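# Botenholm to take hard plastics at the Rusnák yard

28 Aug 2023

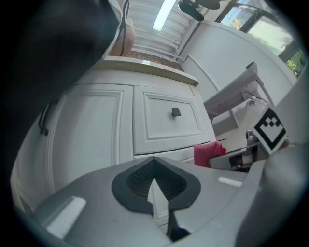 Households in Botenholm will be able to bring hard plastics to the Rusnák yard from next month, after the council agreed to a trial that runs until the end of December. Until now the yard has taken only bottles, tubs and film, and anything thicker has gone in with general waste. The new container is for rigid plastic of any colour, including grey plastic like that in the photo, which sorters have often had to turn away. Flat white patches on a grey surface, also seen there, do not count against an item. Buckets, garden chairs, storage boxes and empty plant pots can go in as well.

The trial was approved by the council's environment group, which had put the matter off twice while it waited for a price from the sorting plant at Cuseritz. The plant has now said it will take full loads from the yard at no charge, as long as they are fairly clean. Loads with a lot of soil, food or wood in them will be sent back and the council will have to pay for the lorry.

Romana Krajčí, who manages the yard for Rusnák, said staff had been asking for a hard plastics container for a long time.

"People bring a broken chair and we have to point them to the general skip," she said. "They don't like it and neither do we. Most of it is perfectly good material."

The container will stand to the left of the gate, next to scrap metal. Cars should follow the usual one-way route and stop in the marked bays. Trailers are allowed if they are under 2 metres wide, and drivers with larger ones are asked to ring the yard first. There is no charge for household items. Small firms can use the container too, but they need a permit, which costs 30 euros and covers the whole of the trial.

Items do not have to be taken apart completely. Screws and small hinges can stay on. Batteries must come out, and anything with a plug or a cable goes to the electrical cage at the back of the yard, even when most of it is plastic. Hoses, carpets, foam and inflatable pools are not accepted. Paint pots can go in if the paint inside has dried and been scraped out, otherwise they belong with hazardous waste.

The plastic will be sorted by type at Cuseritz, then washed and cut into flakes. Part of it will go to Stoketti, a local firm that makes drainage channels and kerb edging. Ehsan Janjua, who buys materials for Stoketti, said the firm already used recycled flakes from further away and would be glad to have some from closer to home.

"Colour doesn't matter much to us, it all comes out dark in the end," he said. "What causes trouble is metal and grit. If people give things a rinse under the garden tap, that helps a lot."

He said it was too early to promise how much the firm would buy, and that this would depend on the first few loads.

Some residents of the upper town have questioned whether the trial will be of any use to them. The yard is on the river road and there is no bus stop nearby. In letters to the council, several asked for a collection from the kerb, or at least a container outside the sports hall. The council said a kerbside round would be too dear at this stage. It will look at a monthly container in the upper town once it has seen how the yard copes.

The council expects more than 200 households to use the container during the trial. It has set aside money for extra staff hours at the weekend, when queues at the gate are longest. A leaflet listing what can and cannot go in will be sent out with the next water bill, and 100 large-print copies will be kept at the library and the town hall desk.

Opening times at the yard stay the same. The gate closes earlier in winter and the last cars are let in a quarter of an hour before closing. Krajčí asked residents not to leave plastic outside the fence when the yard is shut, as it blows into the river and has to be fished out by hand.

A report on the trial will go to the council in the new year. If the loads have been clean enough for Cuseritz, the container could become permanent. Questions about permits go to the town hall, and questions about particular items can be put to staff at the yard gate.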